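Key handling, third week
Posted Fri 19 March by Yasir

The Enell cell has been running on day shift long enough that I can write down what it changed. I look after fixtures and tooling at the Plekley depot. We manage keys for rental units, storage lockers and fleet vehicles, and until this year all the sorting was done by hand at two benches.

The stock is 2,895 keys. Of those, 1,983 have a current tag. The rest are spares, returns and things that came over from Purkport when that site closed, and they arrive tangled. A split ring will thread itself through any other split ring given a car ride. Untangling them was most of the job, and it was the part that wrecked people's thumbs.

The cell has two arms on a shared rail. One holds, the other picks. Soft fingers on both, because the hard ones we started with skated off the rings and chipped the tags. The foam ones conform to the ring and don't mark the plastic. They wear, though. I check them at the start of each shift and swap a pair when the hollows begin to tear at the edges. 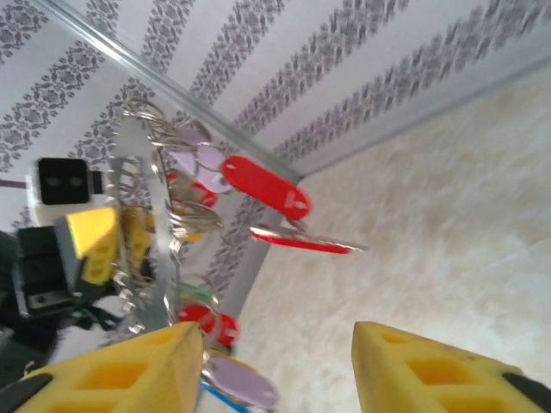 Wrist view at the key stand. Red and lavender tags, far too many rings.

The stand is the hard case. Rings hang over one another and every pull moves the neighbours, so a tag located a moment ago is swinging by the time the fingers close. Shiny steel doesn't help either. We dropped the approach speed and added a settling delay after each contact, which cost cycle time and cut the number of retries. I would make the same trade again.

Tag colour is read before anything else. Red is fleet, lavender is lockers, green is storage, blue is anything with a deposit against it. That scheme was set up by Somkiat Paisan years ago for people reading tags from across a bench, and it carried over without changes. His faded reds did not. An old red and a new orange look the same to the software in afternoon light, so we bought a box of new reds and retagged the fleet sets in one go.

Now the staffing side. Panya Kaewsai and Nattawut Jitpraphai used to do the sorting. Neither has been let go, and I'm told in writing that neither will be before the review in July. Panya runs the exceptions tray: bent rings, missing tags, anything the cell gives up on. Nattawut moved to the counter three days a week and covers the cell on the others. He liked the bench. You could listen to the radio and talk, and you knew at the end of the day how much you had done. Minding the cell means walking over when it stops, and it stops at odd intervals, so it is difficult to settle into anything else. I have raised this. A quieter alarm and a longer input queue would let stops be dealt with in batches.

Pay grade is the other open item. Exception handling needs more judgement than sorting did, and it is still classed as sorting. Vichien Rojanasak has the paperwork for that.

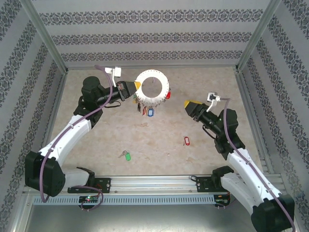
Both arms on the rail, ring holder in the left gripper, two keychains on the floor of the cell.

The round holder is easier work than the stand. It is thick enough to grip without much care about angle, and the keys hang off the lower side where the other arm can get at them. I'd like to move everything to round holders. Aguirre quoted 14 weeks for a batch, so the stand stays for now.

Remaining jobs on my list: reroute the arm cables so they don't droop past the base, label the boards under the rail, and write a proper procedure for keys left on the floor of the cell. At present the rule is to stop the arms, pick them up by hand and put them in Panya's tray. It works but it isn't written anywhere except here.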